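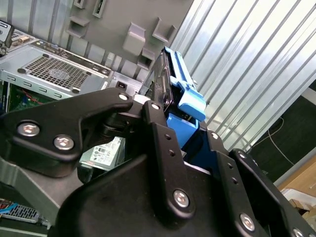
4. Caddies, slots and the order of removal

4.1 Why the caddy gets a section of its own

Of all the parts inside an office desktop, the drive caddy has received the least attention in the reuse literature, and we think it deserves a good deal more. A caddy is a cheap piece of plastic. It has no electrical function, it never appears in a benchmark, and when a computer is scrapped it usually goes into the mixed plastics bin along with the fan shrouds and cable clips. Yet it decides how quickly a drive can be taken out, whether a screwdriver is needed, and very often whether the drive goes back into service at all. A drive that has lost its caddy is a drive that will sit on a shelf until somebody finds another one that fits.

We became interested in caddies almost by accident. The first round of work at the Irnar reuse workshop was meant to deal with memory and expansion boards, and the drives were simply something to be cleared out of the way first. It soon became plain that clearing them out of the way was where much of the effort went, and that the effort varied enormously from one model to the next. Some drives slid out with a single squeeze. Others were held by a tab hidden under a bundle of cables, and a few could not be reached until the power supply had been swung clear. We found this variety fascinating, and the rest of the section is an attempt to describe it properly.

4.2 Material

The workshop log covers 1,718 desktop computers received from schools, clinics and small offices. They belong to 15 chassis families, which we group under the two names used in the log: Bradard for the full-height towers and Ornutar for the smaller cases that can stand or lie flat. These are workshop names and take in machines from several makers. Within each family the internal layout is close enough that one removal order serves for every unit.

For each family we recorded the type of drive mounting, the direction in which the drive leaves the case, the parts that must come out first, and the way in which the release is marked, if it is marked at all. We also kept notes on damage. The notes were free text, written at the bench, and they turned out to be the richest part of the record (Saulius Jankauskaitė, who kept most of them, has a real gift for describing exactly how a piece of plastic gives way).

4.3 Forms of release

Three forms of release cover nearly everything we saw. In the first, the caddy has two side arms that are squeezed together, and small hooks on the arms come free of the cage. In the second, one arm is rigid and a single tab does the work. In the third, the caddy has no moving parts and is held by a separate latch on the case.

The squeeze type is a pleasure to use when there is room for it. The trouble is that it needs clear space on both sides of the drive, and in the smaller cases one side is often taken up by the front panel wiring. The single-tab type asks for less space and can be worked from one direction only, which makes it the better choice in tight layouts. Its weakness lies at the root of the tab, where all the bending happens. A fillet at that point makes a remarkable difference, and it is a joy to come across a caddy on which someone has clearly thought about it.

Separate latches are the sturdiest of the three, since the part that bends stays with the case and the caddy can be a plain tray. They are also the easiest to lose track of. Once removed for cleaning, a latch looks like any other small molded part, and there is little about it to say where it came from or which way up it sits.

Color helps more than we expected. Across the families in the log, parts meant to be moved without tools tend to be given a bright color, with blue the usual choice, while parts meant to be left alone are black, gray or bare metal. The habit is not universal, but where it is followed even a person who has never opened a computer can find the release. Newcomers to the bench went to the colored tab first almost every time, and in the families where the tab was black they tended to pull on the drive itself. Pulling on the drive is how connectors get bent.

4.4 Keeping parts in order
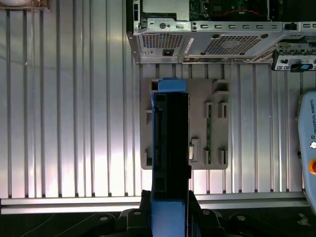 A removal order is only half of the job, and the other half is knowing where each part goes once it is out. In the early weeks parts were laid on the bench in a loose row, and the row did not survive a busy afternoon. Boards were stacked on drives, latches rolled under the rails, and time was lost matching pieces to cases. The computer lies on its side with the rear panel toward the center of the table, and a flat gray plate with raised slots sits next to it to receive smaller parts. A thin green circuit board is standing on edge between two of the slot blocks, where it takes up hardly any room, and a small beige latch piece with a white insert is near the center-right of the plate. The black-and-blue drive caddy is far larger than either, and it was the caddy that gave us our rule for sizing the clear area of the bench: whatever else is out, there must be room for the largest part without moving the smallest.

Standing boards on edge has been the single most useful change. A board lying flat invites something to be put on top of it, and it picks up grit from the bench on its lower side. A board in a slot can be read from either side, lifted by its upper edge and put back without turning. We tried slots of several widths. A tight slot holds the board beautifully but calls for a push at exactly the moment when one would like to be gentle, so we prefer a slightly easy fit with a lead-in at the top of each block.

The spacing between blocks matters as well. With 25 mm of clear space between two neighboring columns, boards with tall components could stand side by side without touching, and there was still room to get hold of either one. Closer columns made a handsome, compact plate that was awkward to use. We would encourage anyone building such a plate to start wide and tighten the layout later.

4.5 Effect of orientation

The cases in the log were opened either standing or lying on one side, and the choice affects the drives more than any other part. In a standing tower the caddy is drawn out toward the person working on it, and its weight is carried by the cage until the last moment. With the case on its side, the direction of travel depends on the family: sideways in most Bradard units, and straight up in the Ornutar units, where the drive cage sits over the board. Upward removal is slower but gives a splendid view of the cables, and we saw far less damage to connectors where it was used.

Laying the case down has a second benefit that we had not planned for. Short screws and clips that come free stay close to where they fell, on a level surface, and do not disappear into the bottom of the tower. Against this must be set the space a case takes up when it is lying down. On a narrow bench the smaller families can be laid flat comfortably, but the full-height towers leave little room for anything else.

4.6 Damage

The notes describe 27 broken caddies in enough detail to say where and how the break occurred. The tab root is by far the most common place, as one would expect from Section 4.3. After that come the locating pins, the short pegs that enter the screw holes of the drive and keep it from sliding. Pins break when the caddy is spread too far on one side while the other side is still engaged, and the cure is simple – free the end nearest the connector first, then let the caddy relax before touching the other end.

Cold plastic also deserves a mention. Computers that had spent the night in the unheated store at the Ghoneim building were noticeably less forgiving in the morning, and several notes suggest leaving them in the workshop until midday. We have no controlled measurements on this point and would be delighted to see some.

A broken caddy is not always the end of its useful life. Where a pin has gone but the tab is sound, the caddy can be kept for drives that sit in the lower bay, where the floor of the cage carries the weight. Where the tab has gone, the side arm may still be cut off and kept as a source of pins. The workshop has a drawer of these arms sorted by family, and the spare pins used in the June repairs all came out of it.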